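Night Outreach Worker and Day Room Assistant – Skotent Association, Drornby

Skotent Association is looking for two people to join our small team from September. We work with people who sleep outside, in cars, in garden sheds and in empty buildings in Drornby and the villages near it. One position is for night outreach, the other is for our day room on Mill Street. Both are paid positions. You can apply for one of them or for both, but please write clearly in your letter which one you prefer.

About us

Skotent was started by Weronika Lis, who was a nurse in the town clinic and saw that the same patients came back every winter with the same feet and the same cough. In the beginning it was one car and a box of socks. Today we have a van, a day room with showers and a washing machine, and an agreement with the town for emergency beds in the former school dormitory.

Last year 187 different people used our day room at least one time. Many of them came only to charge a phone or to receive a letter, and we are glad about this also. A person without an address loses many things only for the reason that a letter did not reach him. We keep the mail in a locked cabinet and we do not ask why somebody needs it.

We do not require that a person is sober to sit in our room. We require that he or she does not hit or insult anybody. If you disagree with this rule, you will probably not be happy with us, and it is better to know it before the interview.

The night outreach position

The night team goes out five nights a week, from eight in the evening until two in the morning. You are always two people in the van. You bring soup, tea, blankets and dry socks, you talk with those who want to talk, and you write a short note about each stop. You do not wake a sleeping person unless you are worried about his or her health.

You will also learn where people move when a place is closed. In spring the camp behind the old brick factory was cleared, and it took us three weeks to find everybody again. Two persons lost their identity documents on that day. A part of your work will be to speak with the property owners and the town guard before such a thing happens, and to ask for enough time so that people can pack.

What we need from you:
– a driver's license and some practice with driving in snow
– good Polish, and English or Ukrainian at a level where you can calm somebody down
– first aid certificate, or readiness to do the course with us (we pay for it)
– a vaccination record which is in order
– patience with paper forms

The day room position

The day room is open from eight to three. You will open the room in the morning, make coffee, keep the shower list, hand out the mail and help people to fill in applications for benefits and for a bed. On some days it is very quiet and you will mostly fold towels. On other days the telephone does not stop.

You do not need a diploma in social work. Two of our present colleagues have one, two do not, and the guests do not see the difference. If you have been homeless yourself, we would be very happy to read your application, and you do not need to explain in the letter how it came to this. You can tell us later or never.

The day room assistant also prepares, together with Maja Walczak, the Thursday-group papers for the housing office. Please do not be afraid of the name, the group does not meet on a fixed day any more.

What we offer

Both positions are employment contracts for one year, with a trial period of three months. After the first year we wish to extend, but this depends on the town budget and we cannot promise it today. The night position receives the night supplement according to the law. Everybody has a conversation with an outside supervisor once a month, in working time. There is a warm meal on every shift. Work clothes and winter boots are bought by us, and you may keep the boots.

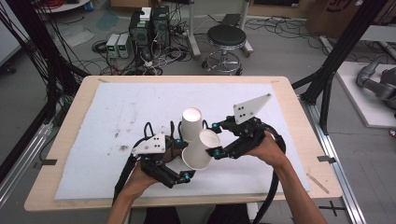 Text: Aleksandra Makowska, Skotent Association
Published Jul 29, 2024

How to apply

Send us a letter of one page and a list of your previous work. A photograph is not necessary. The letter can be written by hand, and it can be in Polish, English or Ukrainian. Please give us the name of one person whom we can call and who knows how you work. This can be a former boss, a teacher, a parole officer or a neighbor whom you helped.

You can leave the letter in the day room or in the mailbox at the Kwiatkowski pharmacy, which is open longer than we are. If you have no possibility to write, come to the day room and ask for Remigiusz Kalinowski. He will sit down with you and write what you tell him.

We will invite everybody who fits the conditions for a talk and for one trial shift. The trial shift is paid. For the night position it takes place in the van together with Lena Baran, who has been driving the route the longest. After it, you may say no without giving a reason – and we may say no also, but we will give you the reason.

Please do not come to the camps by yourself in order to "see how it is" before you apply. We understand the good intention, but people live there, and they did not invite you.

Questions about the contract and the pay go to Aleksandra Makowska, questions about the work itself to Weronika Lis. Both can be reached through the day room telephone during opening hours. We answer every application, also when the answer is no.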